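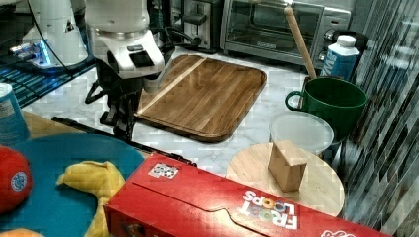
Moving into a city flat makes you an environmentalist by force, according to one reader in Skernell, who wrote in after my last page to say that with 44 flats to one bin store, she had cut her rubbish in half out of pure fear of opening the lid. I can't fault the method. The rest of us may need a few tips.

Crowded towns use less of nearly everything per head than you'd think, and then throw a good deal of it down the same drain. What follows is for small kitchens in big buildings, where your waste, your water and your frying smells all become a matter of public record.

Water

Run the tap into a jug while you wait for it to warm up. In our block on Truvilside the hot water has to climb from the basement, and it takes its time. The jug does the kettle, the basil and, on a good day, the dog.

Wash up in a bowl. Scrape the plates first, do the glasses before the greasy things, and save the roasting tin for last, or for whoever is out of the room when you decide.

Fat goes in a jar, never the sink. A shared drain remembers everything. When the jar is full, let it set, put the lid on and bin it.

Heat and power

Put a lid on the pan. People will argue at length about the future of the grid while boiling pasta with the lid off.

Boil the water you need. A full kettle for one mug is a sauna for the cupboards.

Small ovens suit small dinners. If yours has a fan, set it a little lower than the recipe says and look in early. Turn it off five minutes before the end and let it coast. 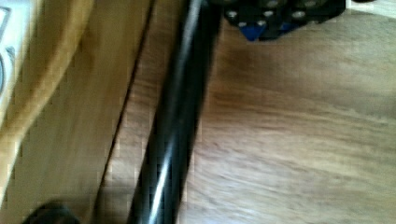 Food waste

Keep a shelf in the fridge for things that need eating, and look there first. Ours is the middle one. It has held the same half lemon since March, so I can't claim the system is perfect.

Freeze bread sliced. It toasts from frozen, and you stop buying a loaf to replace the one you forgot.

Line the scraps caddy with newspaper and empty it every other day, full or not. In warm weather, peelings can wait in the freezer. Label the bag — I once thawed it for soup. 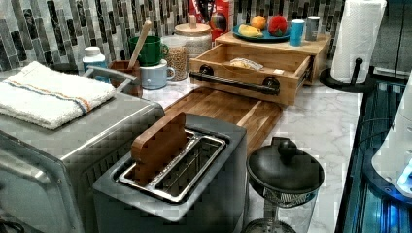
Sharing the building

Open a window before you fry, and keep the door to the landing shut. Your neighbours have their own onions.

Swap what you won't use. The downstairs shelf at Radu House takes unopened tins, jam jars and spare plant pots, and has so far refused only a bag of 200 corks. I took them home again. Offers welcome.

Flatten your boxes. All of them, including the one you are holding now and thinking nobody will mind about. Tape off, sides in, tied with string if the bin store is draughty.

If the recycling rules have changed, pin the new sheet inside a cupboard door and take the old one down. We had both up for a month and obeyed whichever was nearer.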